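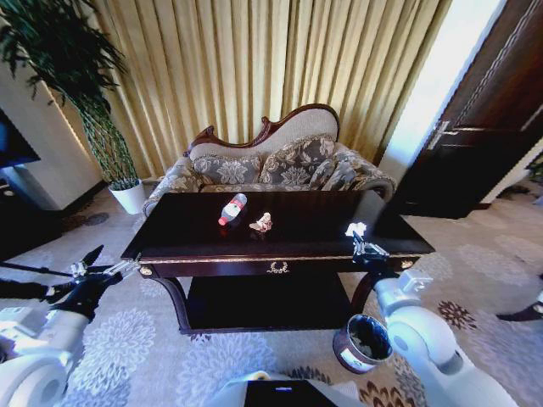

The table in question, gold trim and all

Is "Castari lacquer reviver" worth it, or is it just wax?
Posted by Zineb Bouazza

We have a dark, glossy coffee table with a thin gold band around the top, gold knobs on the corners and a little wreath on the front. It shows everything. I wipe it on Sunday and by Monday it's all fingerprints and rings again. The man at the furniture shop swears by Castari reviver and says one bottle lasts six months. He also sells it, so I take that with some salt. The label says it "feeds the wood." How does anything feed wood through a coat of lacquer? And will it wreck the gold parts? I don't know if they are brass or just painted.

374 views | 5 comments

Hicham Slaoui
You're right to doubt it. A sealed finish doesn't soak anything up. Those products leave a film on top, it looks great for an evening and then it grabs dust. I used one called Turel on my mother's sideboard for almost a year and had to take the buildup off with mineral spirits, which I would not try near gold paint.

What I do now: soft cloth, barely damp, one drop of dish soap in a bowl of water. Wipe, then dry right away with a second cloth. Go with the long side of the table so the streaks don't show as much. For the gold, dry cloth only until you know what it is. If you must test, pick a spot on the back. Metal polish will take gold paint clean off, so please don't let anyone talk you into that either.

As for rings, get coasters. Bottles too, even lying down, if they've just come out of the fridge.

14 people found this useful

Adel Abou Zeid
just use furniture spray, been using it for years no problem

2 people found this useful

Souad Benjelloun
I'd want to know what "years" of spray looks like in daylight. A table next to a bright window hides nothing, and haze you can't see at night is plain at noon.

I agree with Hicham on the soap and water. I'm less sure about it being lacquer at all. Plenty of shiny dark tables are polyester, and the shops call everything lacquer. The cleaning is the same either way, but fixing scratches isn't, so ask before you buy a repair kit.

9 people found this useful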